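Configuring Deformable Object Tracking in Vidilik

Applies to Vidilik perception service, bimanual profile
Last reviewed: 2nd August

Purpose

This guide explains how to set up Vidilik to track soft household objects such as pillows, folded blankets and laundry during two-arm handling. It is intended for staff who already have a working Kolleo controller and can run a standard rigid-object pick. Readers who have not completed the rigid-object setup should do so first, as several of the files edited below are created during that process.

Soft objects present two difficulties for the default tracker. Their outline changes as they are lifted, and a large item held near the head camera may hide one or both hands. The default profile treats a hidden hand as a fault and stops the arms. The deformable profile allows the hand position to be carried forward from joint readings for a limited time.

Before you begin

Confirm the following:

Kolleo is running and both arms report a ready state.
The head camera has been calibrated since it was last removed or adjusted.
The Sison planner is installed on the same machine as Vidilik, or on a machine that shares its clock.
You have write access to the station's profile directory.

Place the robot in its start position and keep the stop control within reach throughout. Settings in Steps 1 through 4 may be edited with the arms powered down. Steps 5 and 6 require powered motion.

Step 1. Create the profile

Copy the file named bimanual_default and save it as bimanual_soft. Do not edit the default file directly. Other stations read it at startup, and a change made for one task will reach all of them.

Open the new file and set object_model to surface. The rigid setting fits a fixed shape to the object and will lose it at the first fold. The surface setting follows a mesh instead, and the mesh is rebuilt whenever the visible outline changes by more than the permitted amount.

Step 2. Set the mesh density

Set mesh_points to 245. Higher values give a finer surface but slow the update, and on station hardware the tracker begins to fall behind the arm controller. For small items, such as hand towels, a value of 179 is sufficient.

Leave mesh_smoothing at its supplied value. Bienvenido Manalo of the perception group maintains this setting centrally, and requests to change it should be sent to him with a recorded run attached.

Step 3. Adjust for motion blur

Large, pale objects with little surface pattern are the most difficult case. During a lift the image may blur enough that the tracker finds few usable edges. Set blur_tolerance to high and set edge_source to combined, so that depth edges are used together with image edges.

If the object and the bed or shelf behind it are of a similar color, also set background_split to depth. Without this setting, the mesh can spread from the held object onto a second object of the same kind farther away.

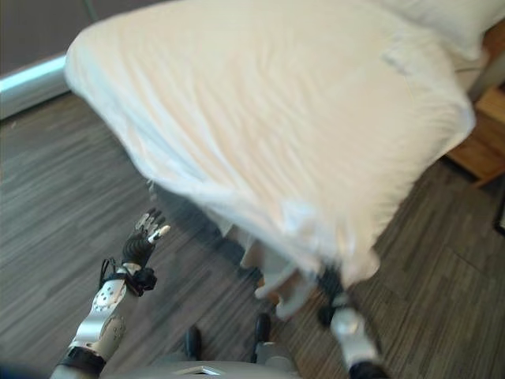 The next group of settings governs how Vidilik reports each hand to Kolleo. The two hands are handled separately, and they should not be assumed to share a state. One may be holding fabric while the other is open and moving into place.

Step 4. Set hand visibility and contact rules

Set hand_hidden_action to carry_forward for both sides. Then set hand_hidden_limit to 3000. The value is in milliseconds. When the limit is passed, Vidilik reports the hand as lost and Kolleo holds both arms in position.

Set contact_source to joint_and_image. Fabric often covers the fingers completely, and an image alone cannot confirm a grip. Under this setting, a hand is marked as holding only when the joint readings and the last clear image agree.

Set min_confidence to 85. This figure is a percentage. Lower values produce false grip reports, most often when a loose corner of fabric hangs across the wrist.

Step 5. Load the profile and check the planner

Restart Vidilik and select bimanual_soft from the profile menu. Open the Sison planner and confirm that the object appears as a surface with a changing boundary. If it appears as a box, the planner is still reading the old profile. Close it, clear the scene cache and open it again.

Check that the hanging_margin option is turned on. It reserves clear space under the object for any fabric that drops below the grip. The planner does not predict where a loose corner will swing — the margin must be wide enough to cover it.

Step 6. Run a slow lift

Set the arm speed to the lowest level and run the lift task from the Rutden test set. Watch the mesh overlay and the two hand states during the run. Repeat the task with the object turned, so that a different edge is presented to the hands.

Save each log under the station name. Logs from failed lifts should be kept along with the others.

Troubleshooting

Mesh jumps to a nearby object. Confirm that background_split is set to depth, then recalibrate the head camera.

Arms hold partway through a lift. Review the log for a hand_hidden_limit entry. If one is present, change the approach angle in Sison before considering a longer limit.

Hand reported as holding while open. Check min_confidence first. If the value is correct, run the joint zero routine in Kolleo and reload the profile.

Overlay lags behind the object. Lower mesh_points and close any other viewer connected to the camera stream.

Profiles created before the December release use the older name cloth_mode in place of object_model. These files will load, but the contact rules in Step 4 are ignored. They should be rebuilt from the current default.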